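Ticket 238 – Player bio pages showing the wrong age and relationship status
Site: Dakgate Ballplayer Profiles
Opened: March 16, 2019
Assigned to: Borislav Todorova
Status: Waiting on reporter

Hello all, and thank you so much for looking after the site as well as you do. My family reads the baseball profiles together, and we noticed that the Illov shortstop is listed as 24 at the top of his page and 26 further down – and he's married in one paragraph and single in the next!
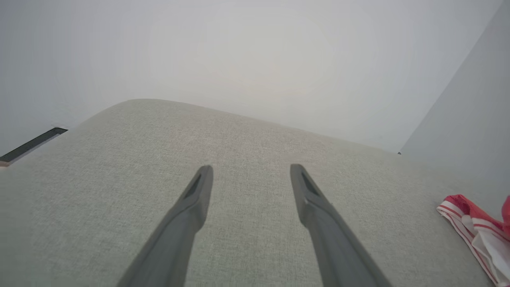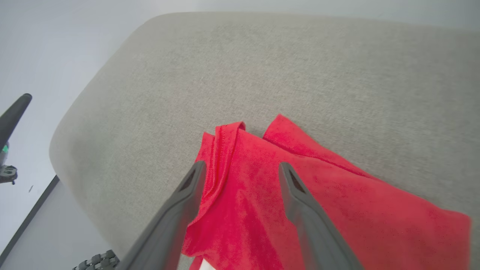
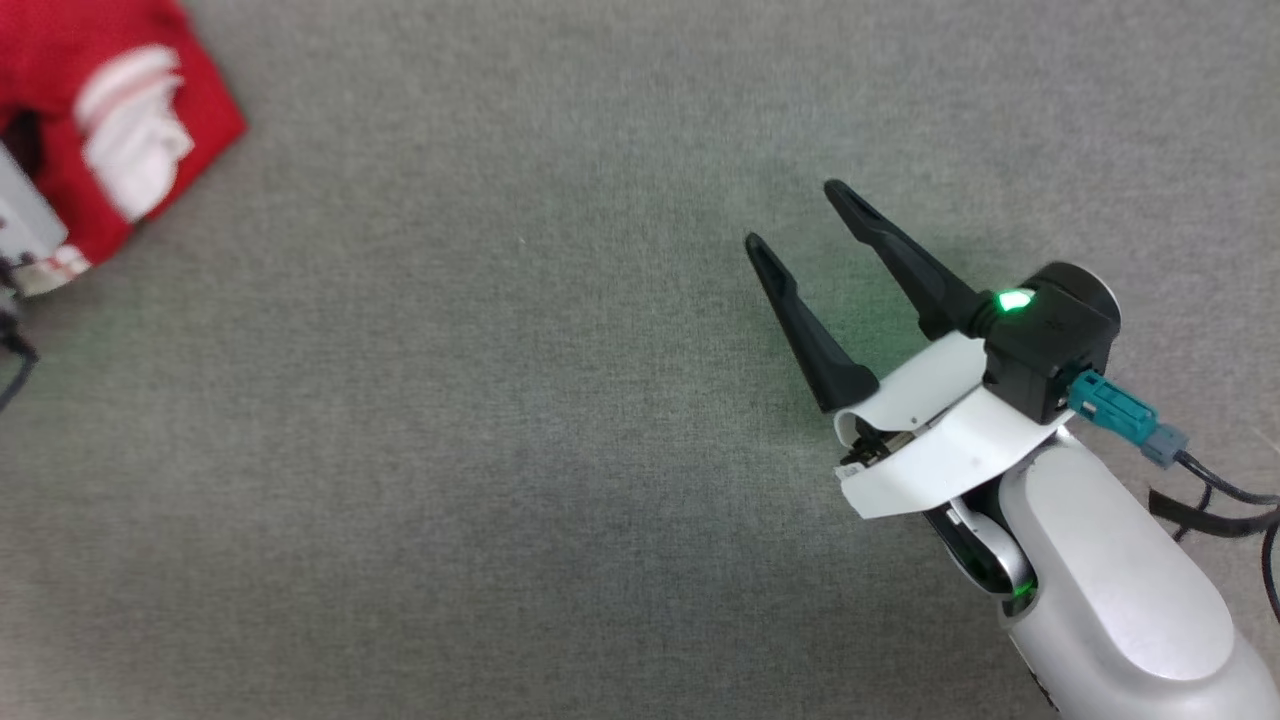 I tried another browser and then my wife's tablet, and got the same thing both times. The batting stats look fine to me, so I'm guessing it's only the biography part.

Reply from Borislav:
Thanks for such a kind and careful note. The top box works out the age from the birthday, but the lower text is saved as plain words and only gets rebuilt when an editor presses Refresh. I checked the Trondodon import and found 65 profiles with a birthday from one source and a biography from another, so your shortstop has plenty of company. I rebuilt his page first, and then 2 more from the same team to be safe.

The marriage line is a separate matter – it comes from an old template that fills in "single" whenever the spouse field is blank. I've turned that off for now. Could you please reload the page and tell me which age you see in paragraph 3?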